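Teaching by Demonstration: Handout 4
Moving objects in and out of a bin, by hand guiding and by remote control

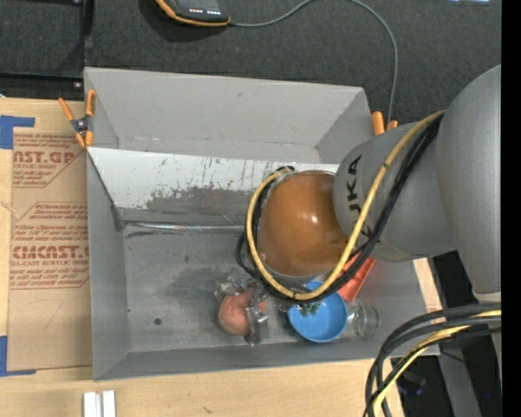
Why show a robot a task when we could write the program?

A written program is fine when the part is always in the same place and always the same shape. Bin work is different. The objects lie at odd angles, they touch each other and the walls, and writing a rule for every case takes longer than doing the job many times over while the robot records it.

Read this before the lab on Mon 20 February. Bring it with you, as the settings in section 4 are not on the bench sheet.

1. Two ways of showing

Hand guiding. You hold the arm near the wrist and move it through the task. The joints are set to a soft mode, so the arm carries its own weight and gives way when you push. The controller writes down the joint angles as you go.

Remote control. You stand back from the arm and drive it with a hand controller or a second, smaller arm. The robot follows your commands. The controller writes down both what you asked for and what the arm did, and these are not always the same.

Most groups find hand guiding easier for the first half hour. It has two drawbacks. Your hands and forearms get into the camera view, and the force readings at the wrist include your own push. If the recordings are going to train a policy that looks through the camera, use remote control. If all you want is a path to play back, hand guiding will do.

2. The work area

A bin has walls, and walls change the task. An arm that reaches in from one side has less room to turn at the wrist than it would over a flat table. Plan the approach so the gripper comes down from above and the forearm stays clear of the rim. On our bench the rim also carries spring clamps with orange handles, so allow for their height as well as the height of the wall.

The yellow and black cables run along the outside of the forearm and loop around the wrist. They limit how far you can rotate the last joint. Turn the wrist both ways by hand before you record anything and note where the loop starts to pull tight. Stay well inside that range. A cable loop can also come between the camera and whatever is underneath it, so check the picture with the arm in the grasping position, not only at home.

Choose objects that ask for different grasps. Something round and soft-looking, a bowl, a box shape and a clear cup make a reasonable mix. The clear cup is the hard one. Depth cameras often see straight through it, and in the colour image you may only get its outline and a few reflections. Keep it in the set anyway.

3. What makes a good demonstration

Start and finish at the same home pose every time.

Move at one steady speed. If you have to think, stop the recording and start again. Long pauses in the data teach the robot to pause.

Pick one way of doing the task and stick to it within a batch. Coming at the bowl by its rim in one run and from outside in the next gives the learner two answers to the same question, and a simple model will average them and go to neither. Vary the object positions as much as you like. Vary the method only when the model you are training can cope with it.

Keep recoveries. If the gripper slips and you correct it smoothly, that run is worth having. Label it R in the log. Throw out runs where the arm hit the wall or the safety stop tripped.

When one finger of the gripper is against an object, close slowly and let the object settle before you lift. Lifting early is the most common fault we saw in last year's recordings.

4. Settings for the lab

The recording software is Hurow. Log in with your group number and choose the Sturwood bin profile. Leave the following as they are:

Force limit at the gripper: 52 newtons
Longest run: 700 time steps
Folder for saved runs: Sowa, then your group number

The run stops by itself at the time step limit. If you keep reaching it, you are moving too slowly or trying to do two tasks in one run.

Save after every run. Hurow does not save on exit, and last May a group lost a whole afternoon of work that way.

5. A worked case

The Pesska data set was recorded by students in this course. It has 377 runs of picking an object up in a bin and placing it in a bowl. Of these, 171 were done by hand guiding and the rest by remote control.

Celina Wieczorek trained the same small network on each part separately. The hand-guided part gave smoother paths, but the network trained on it did poorly from camera images. It had learned to look for the operator's sleeve. The remote control part gave rougher paths and better results on the arm. She then cropped the operator out of the hand-guided images where she could and trained again – the gap got smaller but did not close.

Two things to take from this. The way you record gets into the data along with the task. And a smooth path on the screen says little about whether the robot will manage the job on its own.

6. To hand in

One page per group, by the end of the lab week:

The method you used and the reason you chose it.
How many runs you kept and how many you threw out, with the reason for each one thrown out.
The wrist range you measured before the cable loop pulled tight.
One run you would record differently, and how.

Attach the Hurow log as a text file. Do not send the videos by email – leave them in the folder.

Reading for next time: the course notes on behaviour cloning, up to the part on compounding error. We will look at why a small mistake early in a run tends to grow, and what extra demonstrations can do about it.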